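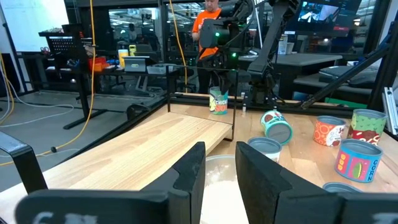
Session 4. Canned goods on the bench, some standing, some tipped over, with a clear bowl of white powder in front.

FOOD 122: Cooking from the Cupboard
Handout for session 4: Cans, dry goods and the tools that go with them
Velimir Begović, Munness Community Kitchen

Hello again! These are my notes from Thursday, tidied up a bit for those of you who missed it and for those of you who were too busy sifting to write anything down. Bring them with you next time because we'll be cooking from them.

1. Reading a can before you open it

I started with cans since they're what most of you said you had at home and never used. Pick one up and turn it all the way around. The front tells you what the company wants you to think about (a big picture of corn, the word SOUP, lots of cheerful color) and the back is where the useful stuff lives. I want you to get into the habit of finding four things: the net weight, the drained weight if there is one, the sodium, and the date.

Net weight and drained weight trip people up every single term. Net weight includes the liquid. If your recipe wants a pound of corn and you buy a one pound can, you're going to come up short once it's been through the strainer. Plenty of American labels don't give a drained weight at all, so the only way to know is to drain one at home, weigh it, and write the number on your shopping list. I did this years ago for beans and I still use the same scrap of paper.

On sodium: the worksheet has you add up a day's eating from the made-up menu on page two. The total comes to 3530 milligrams, and 1087 of that is from one can of soup at lunch. If you got a different answer, check whether you used the serving or the whole can. Soup cans love to call themselves two servings. I have never in my life eaten half a can of soup!

Dates next. A best-by date on a can is mostly about quality. Dents are another matter - a small shallow dent in the side is usually fine, a deep one or anything on a seam or a rim, no. Bulging, leaking or spurting when you open it, throw it out and don't taste it to check. Somebody asked if you can boil it and be safe. Please just throw it out.

2. Storing them

Stand them up, labels out, newest at the back. If you stack them, keep the same size together. A can lying on its side will roll sooner or later, usually toward your foot. A few people store theirs upside down so the contents don't settle at the bottom, and for thick soups that does seem to help them slide out. Put the vegetables in one row and the soups in another and you'll see right away that you own five cans of one thing and none of what you need.

Cool, dry, away from the stove. The cupboard over the stove is where most people keep cans and it's the warmest one in the kitchen, so move them this weekend.

3. Powders and grains

Flour, starch and powdered sugar look alike once they're out of the bag. So label your bowls and jars! Masking tape and a marker will do. If you've lost track, rub a pinch between your fingers: cornstarch squeaks, flour feels soft and a little dull. Don't taste raw flour, it hasn't been treated to kill germs.

For measuring flour by cup, fluff it, spoon it in, level it with the flat of a knife. Scooping straight from the bag packs it down and your biscuits will be sad. A scale is better, and the Varkora one on the side bench is yours to use as long as you turn it off afterward (it eats batteries).

Grains want their own bowl and something to sort them in. Spread a handful out where you can see it and look for little stones and husks, then rinse if it's the rinsing kind. Rice, yes. Rolled oats, no, unless you like paste.

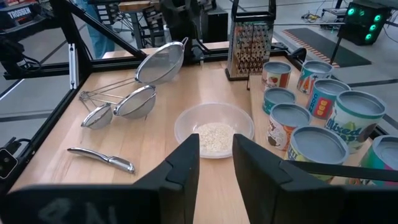
Strainers in three sizes, the peeler and the box grater, with the cans on the right and a bowl of pale grains.

4. Which strainer?

A set of three mesh strainers is plenty for a home kitchen. I know the catalogs will sell you more.

Large: draining a whole can of corn or mixed vegetables, rinsing rice, sifting flour for a cake.
Medium: one or two portions, straining a sauce, catching the lumps in gravy.
Small: lemon seeds, tea, a dusting of cocoa or sugar on top of something.

Rinsing canned vegetables under cold water washes off some of the salt, so it's worth the half minute if you're watching your sodium. Let them drip properly afterward. Wash the mesh right away too - dried starch in a fine mesh is miserable to get out, and you'll be at it with an old toothbrush.

5. Grater and peeler

Box grater: stand it on the table, top handle in one hand, press down, food in the other. Stop while there's still a stub left to hold. Put the stubs in the soup pot. Coarse holes for carrots and cheese, fine ones for nutmeg and hard cheese.

Peeler: strokes away from you until you're confident, and park it flat on the table where you can see it. Please don't drop it into a sink full of suds.

6. For next week

Read chapter six of Van den Broek, pages 80 to 87, on thickening with flour and starch. The library has two copies.

Go through your own cupboard and list every can you have, with net weight, sodium and date. No judgment about the dates. Bring the list and one can you have no idea what to do with, and we'll build a soup around the strangest ones.

Aprons are still on the hooks by the door. If you borrowed one of the Zevton towels, I'd like it back, washed or not.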